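Search the site
Search
Feb 17, 2024
Posted by the Asholm Kitchen Diary

My walk-through checklist for a secondhand butcher-block table, with comments

I bought my first wooden worktable off a stranger and got it home before I noticed it rocked like a rowboat. So now I carry a list! I used it again this month at the Veres resale barn, and I've typed it up with my notes from that visit (table number 436, if you're keeping score).

1. Stand back and look along the top
Check: no cupping, no twist.
OK. I crouch at one end and squint down the length. A slight dip in the middle I can live with, but a twist means the legs will never sit right.

2. Press on every corner
Check: no rocking.
Needs work. One corner lifted when I leaned on it. The barn floor isn't level either, so I turned the table halfway and tried again. Same corner, sadly.

3. Crawl underneath
Check: bolts snug, no split wood around them, no old nails poking out.
OK, mostly. Bring a flashlight and wear pants you don't love. I found one bolt I could spin with my fingers, and a wad of gum (fixed with a putty knife, and we won't speak of it again).

4. Run a cloth over the edges
Check: nothing snags.
Needs work. Use an old T-shirt and not your bare hand, I learned that one the hard way. It caught twice near a corner, so I've put sandpaper on my list.

5. Look at the glue lines
Check: no gaps you can slide a piece of paper into.
OK. Gaps hold crumbs and water, and if you're going to roll dough on the thing you really don't want either.

6. Ask about the finish
Check: safe for food, or can be sanded off.
Not sure. The tag just said "oiled." I'm going to sand it back and start over with Velel board oil, which I already had in the pantry.

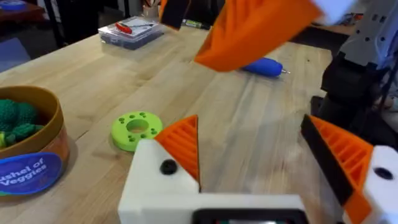
7. Put some weight on it
Check: no creaks, no sway.
OK. I stacked 78 pounds of flour and rice bags in the middle and gave it a shove from each side. Not a peep.

8. Measure your doorway
Check: it fits, with the legs off if need be.
OK. Please do this before you pay. I've skipped it, and I've eaten supper on a porch because of it.

Next check is in November, once the heat's been on and the wood has dried out a bit. Bolts first, then the corners.

We use cookies to remember your settings. Accept | Manage
Get the Asholm newsletter in your inbox. Sign up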